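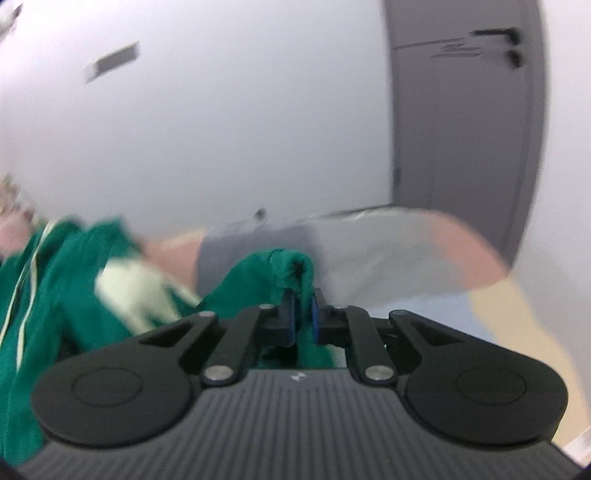 Forum Manipulation et collecte de données > Règles et bonnes pratiques
Sujet : Préhenseur tenu à la main et textiles, quelles règles de prise imposer aux opérateurs ?

slawek_skurko
10 janvier 2019
Bonjour à tous. Je rédige la consigne de collecte pour une campagne de manipulation de tissu : pliage, retournement, mise à plat. L'outil est une pince tenue à la main, deux mâchoires, patins minces, transmission par biellettes. Version actuelle de la consigne, chapitre prise :

1. Le tissu est saisi par un pli, jamais par une seule épaisseur à plat.
2. Le pli dépasse des patins côté avant.
3. La main libre peut étaler ou retenir le tissu, sans toucher les mâchoires.
4. Un épisode = une tâche complète. Pas de découpage après coup.
5. Tout épisode où la main libre a fait le travail à la place de la pince est rejeté.

Le point 5 ne passe pas en relecture. Ngozi Lawal, qui valide les consignes chez nous, le juge inapplicable en l'état. Je suis preneur de formulations utilisées ailleurs.

edet_i
Elle a raison. « A fait le travail à la place » n'est pas un critère, deux relecteurs ne trancheront pas pareil. Chez Okafor nous avons remplacé une phrase du même genre par : « la main libre ne soulève pas le tissu du plan de travail pendant que la pince est fermée ». C'est vérifiable image par image.

toom.s
Pas d'accord avec la formulation d'Okafor. Sur un vêtement un peu grand, la main gantée accompagne forcément la pente du tissu à côté de la prise. Si on interdit tout soulèvement, on rejette des épisodes corrects et on garde des gestes raides que personne ne ferait avec deux bras.
La question à se poser est celle de la cible. Robot à un bras : la main libre reste hors champ, sans exception. Robot à deux bras : il faut une deuxième pince, et la main nue ou gantée n'a rien à faire dans les données. Le cas intermédiaire de slawek_skurko est le plus mauvais des trois.

slawek_skurko
La cible est un bras unique, avec un appui passif sur la table. Le cas intermédiaire est donc voulu : la main joue l'appui.

toom.s
Alors écrivez-le. « La main libre agit comme un appui : elle presse vers la table, elle ne tire pas, elle ne pince pas. » Votre point 3 autorise « étaler », et étaler, c'est tirer.

edet_i
Là-dessus je vous suis. Je retire ma phrase pour ce cas précis, je la garde pour le bras unique sans appui.

furard_qualite
Trois remarques de relecteur.
Point 1 : précisez ce qu'est un pli. Un pli franc, arrondi au-dessus des mâchoires, se lit bien. Un tissu ramassé en boule entre les patins aussi se lit, mais la position des bords est perdue et l'épisode ne sert plus au pliage. Je mettrais les deux en catégories séparées plutôt que d'en exclure une.
Couleur : il manque une règle de contraste. Si l'opérateur porte une manche de la même teinte que le vêtement manipulé, la segmentation déborde de l'un sur l'autre. Vert sur vert, c'est le pire cas que j'aie eu à annoter. Même chose pour les cordons de capuche ou de col qui pendent devant l'opérateur.
Vitesse : la main libre floue n'est pas gênante en soi. Le flou sur les patins l'est.

akande_e
Contre la règle de contraste. Un robot déployé verra des manches de toutes les couleurs, y compris celle du linge. En imposant une blouse neutre, on fabrique un jeu de données propre et un modèle qui échoue au premier pull vert.
Sur la campagne d'octobre, à Telstead, nous avions 1338 épisodes textiles, 1174 retenus après relecture. Aucun rejet pour motif de couleur. Les rejets venaient de la prise et des épisodes interrompus.

furard_qualite
Aucun rejet pour motif de couleur parce que le motif n'existait pas dans votre grille, si je me souviens du document. Ce n'est pas la même chose que l'absence de problème.

akande_e
Exact, le motif n'y était pas. Je maintiens sur le fond : à consigner en métadonnée, pas à interdire. Un champ « teinte opérateur proche de la teinte objet », oui/non, et chacun filtre ensuite.

furard_qualite
Le champ me convient. Pour les cordons, je reste sur une interdiction : rentrés dans le vêtement ou retirés avant la session. C'est aussi une règle de sécurité, un cordon qui pend au-dessus de biellettes mobiles finit dedans.

edet_i
Pince manuelle, l'effort de fermeture est faible. Je classerais ça en gêne, pas en danger. Mais la règle ne coûte rien.

stavros_p
Question voisine : que dites-vous du plan de travail ? Nous travaillons souvent sur une table recouverte d'un film plastique translucide. Les reflets sur les plis du film perturbent le suivi de position de la pince, surtout le long du bord éloigné.

toom.s
Film tendu et fixé, ou pas de film. Un film qui ondule bouge avec le tissu, et le suivi accroche des points qui ne sont pas fixes.

akande_e
D'accord pour le fixer. Chez nous, contrôle du suivi toutes les 500 fermetures de pince, retour au point de référence et lecture de l'écart. Ce n'est pas une norme, c'est notre usage.

slawek_skurko
Merci. Version proposée à la relecture :

3. La main libre agit comme un appui : pression vers la table uniquement, ni traction ni pincement, aucun contact avec les mâchoires.
5. Est rejeté tout épisode où la main libre tire, pince ou porte le tissu pendant que la pince est fermée.
6. Cordons et liens du vêtement de l'opérateur rentrés ou retirés.
7. Proximité de teinte opérateur/objet consignée en métadonnée.
8. Revêtement de table tendu et fixé, sinon retiré.

Pour le point 1, je sépare « pli franc » et « tissu ramassé » comme suggéré.

toom.s
Point 5 : « porte » est ambigu. Un pan de tissu qui repose sur le dos de la main pendant qu'elle appuie, c'est porté ou non ?

slawek_skurko
Je dirais non tant que la main touche la table.

toom.s
Alors ajoutez « la main restant en contact avec la table » au point 3 et supprimez « porte » du point 5.

slawek_skurko
Modifié. Je transmets à Ngozi et je remets le texte validé dans ce fil.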